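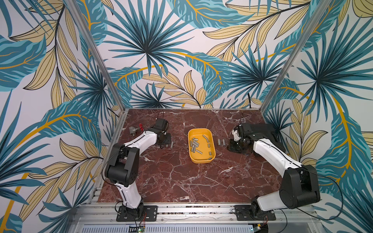

Dark red marble top with leaf wallpaper — what do I clean it with?

Danica Hrnčiar
14th April

I've taken on a square table with a dark red marble top, white veins all through it, and walls on three sides papered in big teal and blue palm leaves. The paper comes right up to the marble. A shop assistant sold me a 500 ml bottle of Dunar stone cleaner and swore it was safe for "all surfaces". I have my doubts. Does anyone use it on marble, and what happens if it gets on the paper? There's a yellow plastic tray that lives in the middle of the top as well, and I wonder if it could leave a mark.

Ubaldo Bassi

"All surfaces" on a label means very little. Read the back. If it mentions citric acid, vinegar or limescale, keep it off marble, as it will dull the polish and no amount of rubbing brings that back. I use warm water with a drop of plain washing-up liquid, then a second cloth with clean water, then dry it. Are you sure it's real marble, by the way? Plenty of things sold as marble are printed.

For the wallpaper, spray the cloth and never the table. Unless you know the paper is washable, stop a finger's width short and dust the rest.

As for the tray, I wouldn't worry about the plastic. Grit under it is what scratches. Lift it, don't slide it.

Italo Cattaneo

Baby wipes. Been using them on mine for years, no problems.

Ubaldo Bassi

On marble or on something that looks like marble? I'd try one in a corner first.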